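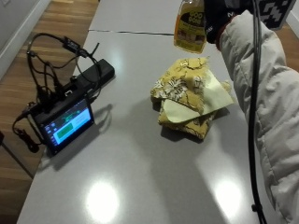
**Getting price sticker residue off secondhand finds**

**plellano_44** wrote:

Picked up a box of old drinking glasses and two hardback books at the Urcombe flea market. Every one has a price sticker, and the glue stays behind when I peel them. Hot water did the glasses fine. The books have paper dust jackets, so that's out. What do people use?

**Colette Riviere** wrote:

Hair dryer on low, held a hand's width away. Warm the sticker and lift one corner with a plastic card. I've done 100 or so jackets like this and tore 3.
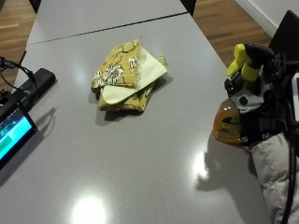
Go slowly on anything with a matte finish – it marks easily. If there's still some tack left, dab it with a clean eraser.

**cemard** wrote:

I disagree on the hair dryer. Heat curled the laminate on two of mine. I use a little lighter fluid on a cotton swab, window open, and let it dry flat.

**Colette Riviere** wrote:

Then it was too hot or too close. I wouldn't put lighter fluid near printed ink without a test spot.

**cemard** wrote:

I do test. Inside flap, bottom corner.

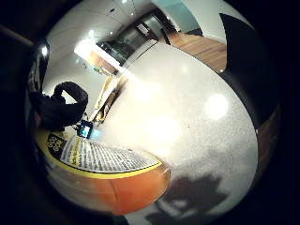 **Inga** wrote:

Does cooking oil work on the glasses if hot water doesn't?

**Herman Subramaniam** wrote:

Rub it on, leave it for half an hour, then wash with dish soap. Keep it away from the books, oil stains paper for good.

**plellano_44** wrote:

Tried the dryer on the cheaper book. One sticker off clean, one left a gray patch. Will try the eraser next.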